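The Kite Above Rukarix

Mira had been awake since 4, because who could sleep on the first morning of the September winds? She lay on the roof with the blanket up to her nose and listened to them coming over the salt flats, rattling every shutter in Rukarix one after another, and she thought it was the best sound in the world!

By the time her brother Younis came up the ladder she had the spool out and the spare line wound and a pocket full of dried figs.

"You've forgotten the tail," he said.

"I have not forgotten the tail. I'm wearing it." And she was, twice round her waist, all those knotted scraps of their grandmother's curtains. 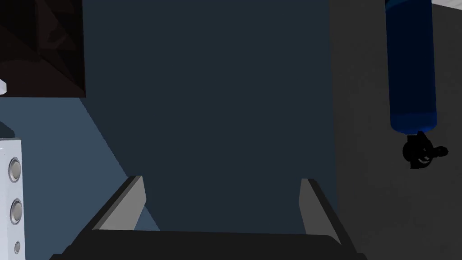
Over the Wall

The old rule was that a kite had to cross the harbour wall and come home again on the same line. Zarel had done it 6 summers running, and Zarel was nearly seventy and flew with a pipe in his teeth. He waved when he saw them on the steps.

"Is that the little one's kite? Oh, that's a beauty! Who cut the spars?"

"I did," said Mira, and went hot to the ears with pride. She had split four canes before she got one to bend properly, and glued the joints with the stuff Rachid Bennani used on his boats (it smelled of fish and never let go of anything, including thumbs).
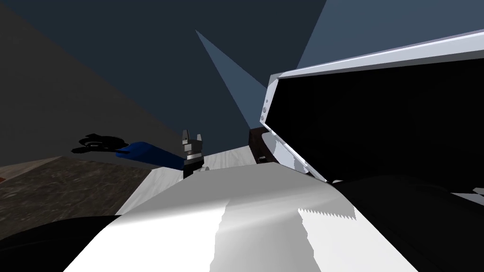

Last changed: September, chapter 2 of 10

Younis held the kite up over his head and walked backwards until he was standing in the surf. "Now?" he shouted. "Now?"

"Wait for it!"

There was a lull, and then the big gust, the one that lifts hats and gulls and washing, and Mira yelled and Younis let go and up it went, up and up, the line singing through her fingers so fast she had to snatch them away and use her sleeve. People on the wall cheered. Somebody's dog went completely mad.

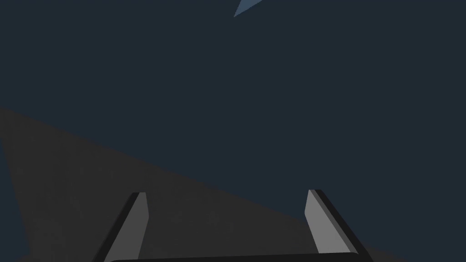 Zarel had told her once that the wind over the wall was a different animal, and she felt it now, a great rolling shove from the side that made the spool kick in her hands. She dug her heels in and looked up. Weather was building out past the lighthouse and the whole sky had gone a dark slate blue, flat as a painted door, and high up against it was her kite, just one pale blue point, sharp as anything. She laughed out loud. It was over the wall! It was properly over!

"Bring her round," called Zarel, pipe in hand for once. "Gently, now. Let her think it's her own idea."

So Mira walked, one step and then another along the wet sand, giving a little line and taking a little back, and Younis splashed along beside her with the spare spool held out in both hands.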